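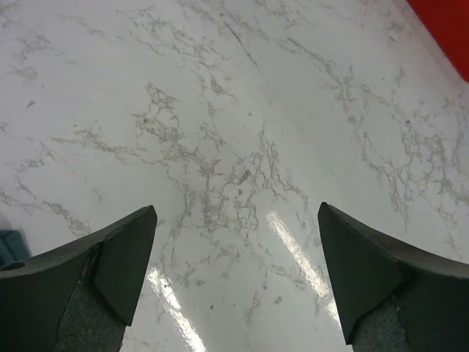 Declan Rudd

May 1, 2010

Dye bench, madder again. I meant to write this up last night while it was fresh, but the second pot took forever to come up to heat and by then I only wanted my supper, so forgive me if a few things are out of order.

I've gone back to the Taltar root, the coarse grind, because the fine stuff left grit in everything last time (I was still shaking it out of the wool a week later!). Soaked overnight in rainwater, then warmed very slowly. Recipe number 511 in the card box, with the chalk left out. The wool skeins had their alum bath before I started and I kept them damp in a towel.

Pot one stayed under a simmer the whole way and gave a lovely warm brick color. Pot two got away from me while I was on the phone with Trukutau about the late alum order, and it went brown. I'd like to say it's a handsome brown — it is not, it's the color of weak gravy. I've kept 4 skeins of it anyway, since somebody may want to overdye them with indigo.

The cotton was a let-down. Same bath, 20 minutes longer, and it came out a thin pink that I suspect will fade by the end of summer.

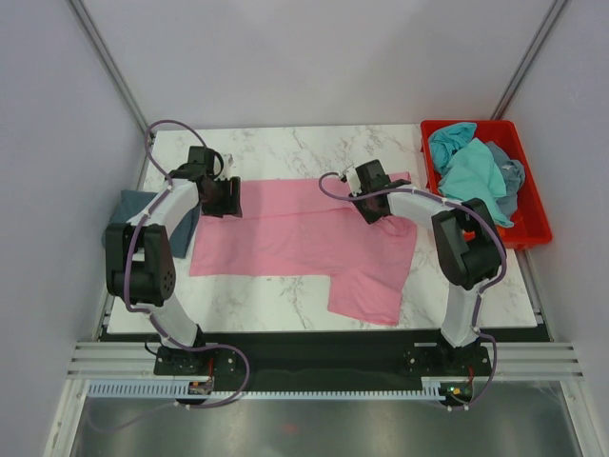

Beryl Pickering wrote in the margin that cotton won't hold madder properly on alum alone and wants a tannin bath first, oak gall if we can get it, and that she told me so last year. She did, too, and I have found the note.

So the plan for next time is gall first, then alum, then the root, with a proper rest between each and no phone calls. Lionel thinks there's a jar of gall powder behind the Pearce scales, though I looked and only found old labels and a very sad sponge. I'll ask again when he's in.

Light test: 2 strips of each color taped in the south window, half covered with card. Please don't move them, even to water the geraniums.

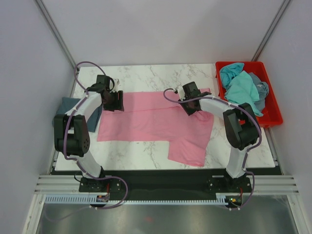

Pink garment spread on the marble-patterned tabletop.

Still to do: rinse the exhaust bath pot, order more root, and find out what Tatu did with the good thermometer.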